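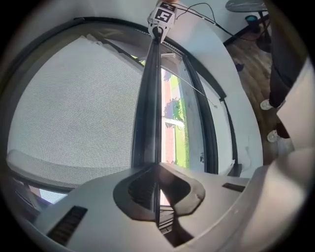
Window screen and frame post

Brekthorpe Residents' Forum > Household > Airing cupboards: clearing and shelf limits

Maeve Ó Flaithearta (Moderator)
Residents of Egan Court are reminded that airing cupboards must be cleared before the July cylinder inspections. A gap of 20 cm is to be kept on all sides of the cylinder. Linen may be returned once the engineer has signed the card.

zerkelow_flat5
May I ask where the linen is to go in the meantime? We keep bedding for 5 people in that cupboard and there is no other storage in the flat.

Bernadette Brophy
I would suggest two sets per bed and no more. I applied this rule in spring and parted with 130 litres of old towels and pillowcases. The animal shelter accepted the towels.

barkusico
I must disagree with the previous poster. Two sets are not sufficient in a household with small children. The notice concerns access to the cylinder and does not ask anyone to dispose of property.

Bernadette Brophy
I accept that point. Three sets for the children, then.

Maeve Ó Flaithearta (Moderator)
Barkusico is correct as to the notice. Boxes may be left in the hall overnight, provided the front door opens fully. Inspections begin at 2 pm.

zerkelow_flat5
Thank you. Is the top shelf included?

Maeve Ó Flaithearta (Moderator)
Yes, all shelves.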